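Chapter 6
Plants at the Desk

In this chapter
Light near a window and light away from it
Pots, drainage, saucers
Watering a plant that lives in an office
Flowering plants vs. leafy ones
Key terms: footcandle, crown, root ball, deadheading, wilting point

Before you read

Take a minute. Think of the last desk you worked at. Was there a plant on it? Was it alive? Who watered it over a long weekend? Write down two lines, keep them, we come back to them in the exercises.

6.1 Why a whole chapter on desks

Chapter 5 was greenhouses and that was the easy part. In a greenhouse the plant comes first. On a desk the plant comes fourth or fifth, after the computer, the coffee, the paperwork, the person. Warm dry air in February, lights off at six, blinds down whenever somebody complains about glare. Different job altogether.

Also, it's where many of you will be working. Interior plant care is steady work. Clidusari, the service company we follow through Part Two, looks after 2,000 plants in offices and waiting rooms, and 300 of those sit on desks. The big floor plants are in the contract and get a regular visit. The desk ones get asked about in the hallway. "Can you look at mine while your here?" So learn them.

Gaétan Kennedy runs the Friday route. His advice to trainees is short: touch the soil before you touch the can. Most of this chapter is that sentence, spelled out.

6.2 Light first

Light drops off fast as you move away from the glass. Faster than your eyes tell you, as your eyes adjust and the plant can't. A spot that looks bright enough to read in may be far too dim for a flower to keep blooming.

A footcandle is the light one candle throws on a surface one foot away. Old unit, still printed on plenty of meters and plant labels. For a leafy plant with modest needs, 76 footcandles at desk height will hold it for a good while. It won't grow much. A plant in bloom wants a lot more than that, and without it you get buds that drop and stems that stretch.

Measure at the leaves. Not at the window, not up at the ceiling. Morning and afternoon both, and write both down.

White walls help. Pale desktops help a bit too, they bounce light up under the lower leaves. Dark shelving eats it.

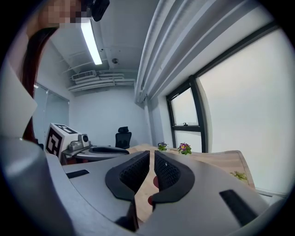
Should flowering plants and leafy plants share one desk?
They can share it happily as long as the flowering ones get the brighter position and each pot is watered on its own schedule.

People like to group plants, and grouping is fine. The trouble is the watering. One person, one can, one pass down the row, the same splash for everybody. The flowering plant is thirsty and goes limp, the leafy one has had too much and goes yellow, and from across the room both look like they need a drink. Check them one at a time.

Small purple and yellow bedding types get brought indoors every spring, by the way. They look wonderful on a desk for a few weeks. Tell the client it's a few weeks. Then nobody is upset.

6.3 Pots and what's under them

A small pot dries out quick. Less soil, less water held, simple as that. Clay dries quicker than plastic, glazed clay is somewhere between.

Drainage hole: yes, always. If the client loves a pot with no hole, keep the plant in its plain nursery pot and drop that inside the nice one. Lift it out to water, let it drain in the sink, put it back. Gravel at the bottom of a sealed pot does not fix anything, the water still sits there.

Saucers. Wood desks mark easily and a ring doesn't come off with a cloth. Use a saucer wider then the base of the pot, with a cork or felt pad underneath. Empty it after watering. Roots left standing in water start to rot, and by the time the leaves show it you've usually lost a good part of the root ball.

Keep cables off the desk behind the pots. Obvious, gets forgotten.

6.4 Case notes: the Ouellet office

Yvette Li took over this account from Somtochukwu Bako. One large room, desks along the windows, lots of small personal plants. Her notes, lightly trimmed:

Soil bone dry on top, soaked at the bottom. Pots too tall for the plants.
Two people watering the same pot. Neither knew.
Heater under the sill. Leaves on that side brown and crisp.
Dead blooms left on, no new buds coming.
Moved flowering pots to the front of the desk, off the heater. Started a card by the sink, initial it when you water.

The card did most of the work. No new fertilizer, no new lamps. Deadheading (pinching off the spent flowers, stem and all) did the rest, and the buds came back.

Note what she didn't do. She didn't repot anything on the first visit. A plant that is already struggling has enough going on.

6.5 Words to know before section 6.6

Crown: where the stems meet the roots. Don't bury it, don't pour water straight into it.
Root ball: the roots plus the soil they hold on to.
Wilting point: soil so dry the plant can no longer pull water out of it and stays limp overnight.
Deadheading: see the case notes.

Try it

1. Go back to your two lines from the start of the chapter. What would you change about that desk, and what would you leave alone?
2. Take light readings at one desk, morning and late afternoon. Then again one arm's length farther from the window. Bring the numbers to class.
3. Lift a small pot before watering and again after it has drained. Do it all week until you can tell dry from moist by wieght alone.

Section 6.6 picks up with fertilizer, and why most desk plants get too much of it.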